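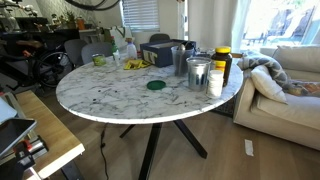
Round marble table with cups, a jar lid and several bottles

Buying a Used Car, Session 3: the test drive and the money talk

Right, last time we did paperwork, so bring that sheet with you because I'll keep pointing back to it. Today is the fun bit -- driving the thing!

Ask the seller to leave the engine cold. I always put a hand on the bonnet when I get there (yes, you'll look a bit odd). A warm engine can hide a bad start, and a bad start is what you want to hear.

Drive for 40 minutes if they'll let you. Get some town streets in, then a fast road, then a hill. I use the Wisberg loop as it has all three, plus a nasty speed bump that shows up tired shocks. Radio off, windows down for the first bit, then up.

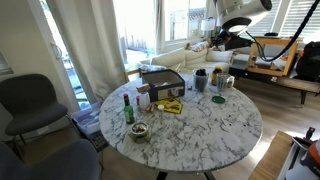 On the way back, find a quiet straight and brake firmly. If the wheel tugs to one side, write it down. Same with any clunk on full lock.

Now, money. Take our class car, the one listed at Sterkitz Motors with a quote for new front discs and pads at 392 pounds. Don't just ask for "a bit off". Show them the quote and take the whole lot off your offer, then stop talking. I find the silence horrible too, but do it anyway.

For next week: pick one advert with under 1,000 words of waffle in it, and list every question you'd ask before setting off to see the car.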